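Home & Repair Help > Lighting and Electrical

Landlord says the humming lights are "normal." Do I switch to LED tubes or learn to love it?

posted by pellby_upstairs

I rent a second-floor work space in Pellby, over a print shop. The rent is good and the radiators work when they feel like it. The fluorescent lights, however, hum. It's a low, steady B flat, and I know it's a B flat because I had a whole afternoon to go find out. By 4 p.m. I have a headache and opinions.

I asked the landlord, who told me that fluorescent lights hum and that I'd stop noticing. This was in March. I have not stopped noticing. I have started noticing the refrigerator too.
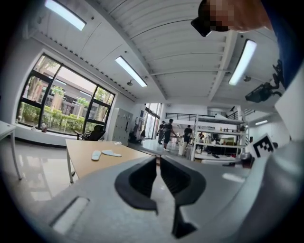 An electrician quoted me $201 to come out and swap everything to LED, parts not included, and he can't get here until after the holidays. The guy at Dirkholm (the hardware store in Vass, not the one by the highway) tried to sell me a box of Clindix LED tubes and said they "just pop in." I have been alive long enough to be suspicious of things that just pop in.

So do they? Will the hum go away or will I just have a more modern hum? And since it's not my ceiling, what am I allowed to touch? The lease is eight pages long and has a full paragraph on window boxes and not one word on light fixtures.

ballast_from_the_past

The hum is almost never the tube. It's the ballast, a heavy little metal box inside the fixture that regulates current to the tubes and, in its old age, sings. Old magnetic ballasts are the worst for it. The electronic kind runs much quieter.

LED tubes come in different types, and the guy at the store should have asked which one you need. Type A works with the existing ballast. Those do more or less pop in, provided your ballast is on the manufacturer's compatibility list, but the ballast stays in the fixture and may very well go on humming underneath your nice new light. Type B skips the ballast completely. You cut it out and rewire the sockets to line voltage. Hum gone, but now you're doing electrical work on somebody else's building, and depending on the town you may need a permit or a licensed person. There are hybrids (A/B) that can do either. Read the box before you buy, and I mean the small print, not the picture of the happy garage.

Before you spend anything, turn off the lights and listen. Then find the label on the ballast, with the breaker OFF, and write down the model number. Send that to the landlord along with a written request. A noisy ballast is a repair, and repairs are usually theirs. If you ever smell something burnt or see a brown, tarry leak, leave that fixture off and call that same day.

tubular_hells

just take the tubes out and buy a floor lamp. 2 floor lamps if you're fancy. I haven't turned on an overhead light in years and my skin looks great

pellby_upstairs

Thank you both, including the skin care advice.

I did the listening test and it's the fixtures, no question. The refrigerator has been cleared of all charges.
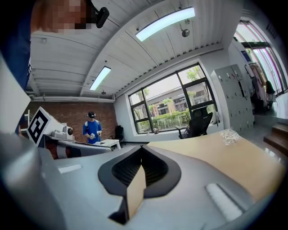 Getting at the ballast label is my next problem. I own one stepladder and it was made for reaching cereal. My other worry is looks. With white paneling and those long slats, plus the white beam cutting over it on a diagonal, I don't want to end up with one fixture in cozy yellow and the other in dentist. The bigger light up near the middle is the one I'd want done first, but I assume they should match. Does the LED kind come in the same bright white, or do I have to choose from a chart with names like "Morning Linen"?

ballast_from_the_past

It's a number in kelvins, so no linen. 4000K is a neutral white, and 5000K is closer to the icy look. Most old tubes have it printed near one end, sometimes as a code like 841 or 850, where the last two digits give you the color (41 is 4100K, 50 is 5000K). I once had a customer insist his said 843. It was dust.

Do both fixtures at once and buy from the same box. And borrow a real ladder. When the old tubes come out, don't put them in the trash. They contain mercury, so check whether your county has a drop-off, and a lot of hardware stores will take them too.

pellby_upstairs

Update from December: I put it in writing, with the model number, and the landlord replied within the hour that he'd "been meaning to get to those." New ballasts are going in next week. Until then I'm working by a floor lamp, and I regret to report that it's very nice.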